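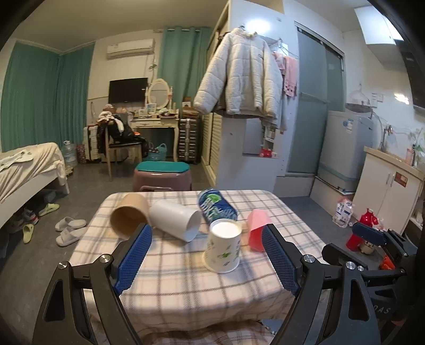 Cups and cans keep tipping over on my little bedroom table

Posted August 7, 2019 by livemura_405

So I have a small table in my bedroom with a white tablecloth on it, gray and pink grid, nothing fancy. It has turned into the place where every drink goes to fall over. Paper cups, the plastic one, even a can. One cup standing and the rest on their sides is a pretty normal evening for me. The bed is right there and so are my slippers, so I'd love to fix this before something lands on them. Do I lose the cloth? Get a tray?

sarmiento_kitchen

Tray, for sure. I had the same thing going on in my old place and a tray with a raised edge pretty much ended it. Before you buy one, pull the cloth tight and clip it under the tabletop - mine had a little ridge in it that I never noticed and light cups hated it. Also, empty paper cups weigh nothing! Toss them when you're done, or stack them inside each other until you get up. I keep 2 on my table now and that's it.

Ornthorpe Annie

get a heavy mug

sirkau77

I'd keep the cloth, I like a cloth. But put one of those rubbery grip liners under it, the kind for drawers. I cut mine a bit smaller than the table so it doesn't show. Cans go straight in the recycling at my house, so can't help you there.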